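Birnix Household Lint Records

Last updated: Mar 6, 2018

Birnix is a table of lint and dust samples lifted from ordinary surfaces in homes with clear adhesive tape. It was put together to compare cleaning routines, and it has since been used mostly for teaching people to sort fibers by eye.

Contents

samples.csv – one row per tape lift, 600 rows
homes.csv – one row per home, 114 rows
codes.txt – the surface and fiber codes
notes/ – free-text remarks from the people who took the lifts

The two tables join on home_id. Six homes in the first round were in the same building in Herken and share a laundry room. They have the value 1 in the column shared_laundry. All others have 0.

Columns in samples.csv

sample_id – text, unique
home_id – text
surface – shelf, plastic case, fabric, floor edge, vent, other
days_since_wipe – whole number, blank if the resident did not know
fiber_main – cotton, wool, synthetic, hair, paper, unclear
hair_present – yes or no
cover – 0 to 4, judged against the printed card in codes.txt

Hair means human or animal. The sorters were not asked to tell them apart, and a few who tried anyway left their guesses in notes/. Please don't build on those guesses.

How the samples were taken

Residents pressed a strip of tape on the surface once, lifted it, and stuck it to a white card. Cards were mailed in and sorted at a desk lamp with a 10x loupe. Each card was read by two people. Where they disagreed on fiber_main the entry is "unclear" – there was no third reading.

The Figueiredo round used a wider tape. Cover values from that round run a little high and should not be pooled with the rest unless you adjust for it. Filter on tape_width in homes.csv.

Surfaces

Dark smooth plastic makes up a large share of the lifts. Light fibers are easy to see on it, so residents tended to choose it when told to pick any dusty spot. Pale surfaces are underrepresented for the same reason. Fabric lifts are hard to read because the tape pulls fibers out of the cloth itself.
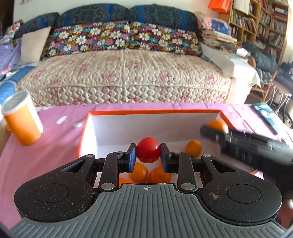
Lint specks on two rounded black housings, with hair and fibers caught on the right one.

Known problems

118 rows have a blank days_since_wipe. They are not spread evenly. Most are vents.
Sample cards mailed in July were stored in a warm room and some of the tape yellowed. Wool and cotton are harder to separate on those.
The code "other" under surface was used too freely in the first round.

License

Free to use and change with credit to Birnix. The notes are included under the same terms.

Related

Zellero Dryer Filter Weights
Figueiredo Tape Width Comparison
Herken Laundry Room Survey
Fiber code card, printable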